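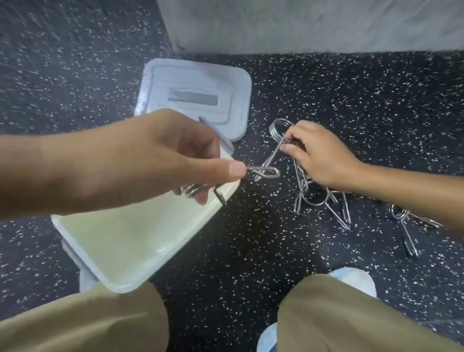

Disentanglement puzzles are a family of mechanical puzzles in which one part has to be freed from another and then, ideally, put back again. They are made from wire, cord, cast metal, wood or leather, and the best of them are a delight to anyone who likes knots and loops! Wire is the classic material. It bends easily, keeps its shape, and can be turned into nearly anything a maker dreams up, from a small loop with a pointed tip, like the silver piece held between thumb and finger, to a spiral coil with long loops hanging from it. Most designs depend on a gap or a bend that looks far too tight until the parts are turned the right way.

Types

Bent-wire puzzles usually come as two or more stiff pieces that pass through each other. Wire-and-string puzzles add a closed cord, which can be doubled over and fed through places a rigid ring could never go. A third group, often called Chinese rings or baguenaudier, uses a row of linked rings on a long bar. Its solution follows a strict repeating pattern, and the number of moves climbs wonderfully fast as rings are added. A version with 7 rings is already a good evening's work for a beginner.

Mathematics

Some of these puzzles can be studied with topology, the branch of math that treats shapes as if they could stretch without tearing. If a puzzle can't be solved even with perfectly stretchy parts, it can't be solved with real ones. The ring puzzles have a lovely link to Gray code, a way of ordering binary numbers so that only one digit changes at each step.

Collecting

Collectors tend to sort their puzzles by maker, material or difficulty. The Hellwig collection in Borken holds 2,674 pieces, with up to 200 on display at a time. It was built up by Jörg Fröhlich and later cataloged by Nadja Gasser, whose printed guide gives 22 pages to wire puzzles alone. Her favorite entry is the Pladar, a two-part wire design with a coil on each half, which she rates as harder to put together than to take apart.

See also: burr puzzle, knot theory, string figure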